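Software licences used to be something you bought. Our small office in Bindthorpe paid Pridar once, and the disc still works.
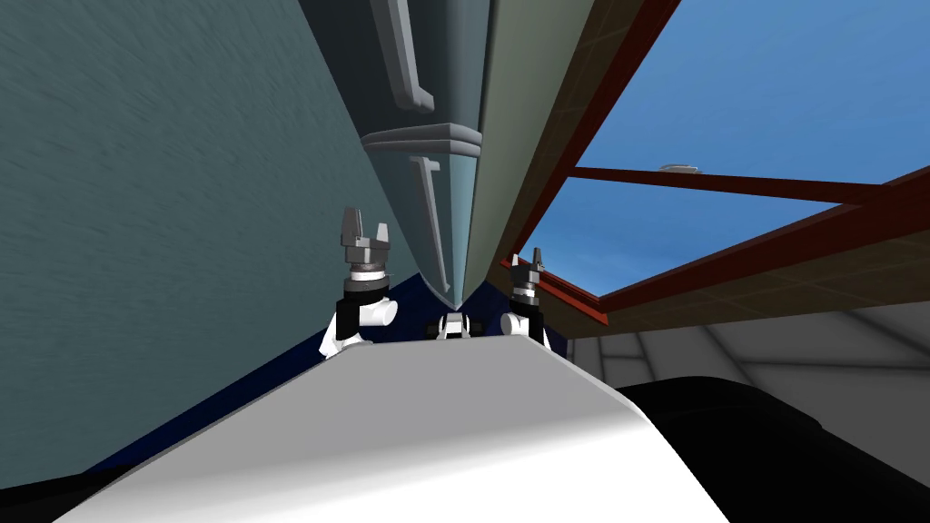 Bindthorpe, 3 June 2006

Now Pridar wants 855 pounds a year for the same program, checked online every morning. I doubt we'll see much for it.
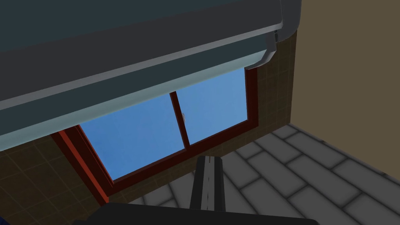
Hodžić wrote in to say the yearly fee pays for fixes. Perhaps. We had two last year.
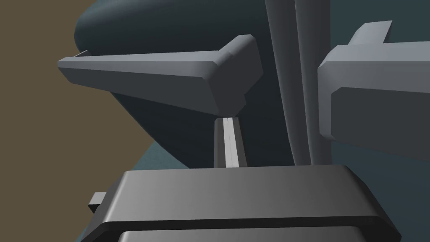 Reltetti tried this with its drawing package and lost my custom. A paper drawing I can measure and redraw; a locked file I can't even open.

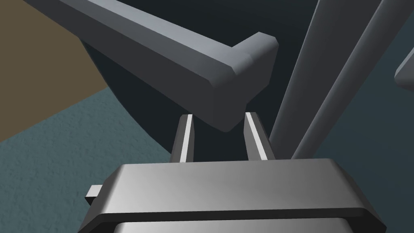 Opinion: Licensing

Ask for the old terms in writing before you renew.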